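Keeping Signed Photos and Headshots at Home
Posted 9/7/24 by Tươi Ông

I have 213 signed photos of television actors, most of them 8 x 10 glossies from soaps and teen dramas. They live in a spare bedroom in Pennington. A few went bad on me early on and I have changed how I store them since then.

Sleeves
Use polypropylene or polyester. Soft vinyl sleeves pull the ink off a signature, especially silver paint pen. If a sleeve smells like a shower curtain, take the photo out of it. One photo per sleeve, with a sheet of acid-free board behind it.

Handling
Wash and dry your hands first and hold the photo by the edges. Cotton gloves are fine for glossies, but they snag on corners, so I stopped using them for older prints.

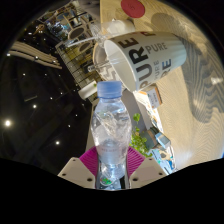 Most of the damage in my collection came from drinks and damp. A ring from a glass will not come out of a glossy print. Keep everything you drink on another table, and that includes water in a plastic bottle with a screw cap, like the one with the light blue cap in the photo. A cap gets left off or goes on crooked. If a photo does get splashed, lift it out of the sleeve right away, lay it face up on a clean towel and leave it alone. Don't wipe across the signature. Once it is fully dry, flatten it between two sheets of blotting paper under a heavy book.

Humidity
August is the bad month here. I keep a small gauge on the shelf and run the dehumidifier when it reads over 50 percent. Photos stuck to glass should go to a conservator. I ruined a cast photo trying to peel it.

Frames
Always use a mat so the print doesn't touch the glass. My frames are Riletti and the backs come off with clips, no nails. Hang them away from windows. Blue marker fades first, then red. Black holds up longest.

Labels
Write on the sleeve or the backing board, never the photo. I put the actor, the show, the season and where I got it. Pencil only on the board.

Boxes
Store them standing up, snug but not tight. My Nastholm boxes have metal corners and fit under the bed.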